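Teaching the Arm to Seat a Riser: A Club How-To
Plodberg Robotics Club, build notes. Posted Wednesday, January 8, 2025

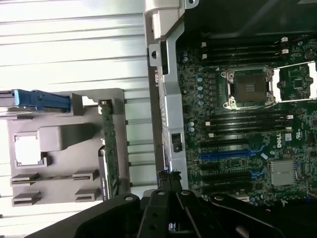

What you're signing up for

The task sheet for the Halim bench event is one sentence long: put the riser back in the server. A person with thumbs does this while thinking about lunch. Our arm needed most of the fall, and these are the steps we'd hand to ourselves if the mail ran backward.

You'll need the club arm with the two-riser jig removed, a wrist camera, the practice server (a Dell, donated, heavy, already missing its processor), and a laptop running Turkine, our control script. Turkine was named by a vote. We no longer name things by vote.

Step 1. Unplug everything that isn't the robot

Pull the server's power cord and leave it out. Put the cord in another room if your team has the kind of member who likes to see lights come on. The board in our practice machine doesn't have to work again, but the bench outlet does.

The CPU socket is open and the contacts in it bend if you look at them sternly. Keep fingers, screws and snacks on the other side of the bench. When the arm isn't moving, lay a clean card over the socket. Take the card off before a run. We have a run on file in which we did not.

Step 2. Set the riser down the same way every time

Lay the gray bracket on the ribbed metal next to the chassis, with the blue handle pointing away from the board. The ridges are handy for lining up an edge by eye, and terrible for anything that needs to slide, so set the part down and let go of it. Don't nudge.

Mark the corners with tape. If you skip the tape, you'll spend the afternoon tuning a pickup that was fine and chasing a bracket that moved.

Step 3. Fix the lighting before you touch the code

Bare sheet metal shines, and the camera believes whatever it's told. Turn off the lamp closest to the bench and check the view from the wrist. A bit of washout over the ribbed surface is okay. Washout on the chassis rail is trouble, as Turkine uses the rail's long edge to work out which way is up.

The wrist view is rotated compared to how you're standing. Everyone on the team will, at some point, confidently send the arm left when they meant toward themselves. Write the directions on a sticky note and put it on the laptop.

Step 4. Teach the pickup

Jog the arm until it's above the bracket, then come straight down. Grip the plastic body. The blue handle looks like it was made for grabbing, and it was, by a hand. Our gripper gets hold of it just well enough to lift the riser, carry it halfway, and let it swing.

Keep clear of the narrow green circuit board along the bracket's edge. It's covered in tiny parts and none of them enjoy being squeezed. Save the pose as "pick" and the pose above it as "pick_high." If you save it as "pick_new_final," you will be asked to stay and clean the bench.

Step 5. Cross the rail

This is where runs go to die. The rail stands between the bracket and the motherboard, and the short way across goes right through it. Add a waypoint well above the rail and make the arm visit it in both directions, including on the way home with an empty gripper. Set the speed to slow. Then look at the number you typed and see if it's really slow.

Step 6. Lower and seat

Stop just above the target slot and check alignment on the camera before going down. Lower in small moves. If the arm reports resistance early, back up to the hover pose and try again. Do not increase the force. We know the setting is right there in the menu.

A seated riser sits level and doesn't rock when you press lightly on it with a finger. Have a human do this check, with the arm paused.

Step 7. Log the run

Write down the start pose, the end pose, what happened, and who was at the keyboard. Blame is optional but tends to fill itself in. We logged 139 attempts between August and winter break, and the notes we go back to are the ones that say something more useful than "bad."

Common problems

Arm stops over the rail and won't go on. The waypoint is out of reach with the wrist turned that way. Rotate the chassis on the bench and reteach.

Riser goes in crooked. Go back to Step 2. Yes, even if you taped it.

Turkine can't find the rail. See the lamp, Step 3.

Gripper drops the part during the crossing. Check the finger screws. Ours work themselves loose over a long session. The spare screws are in the Grultano box, under the things that aren't spare screws.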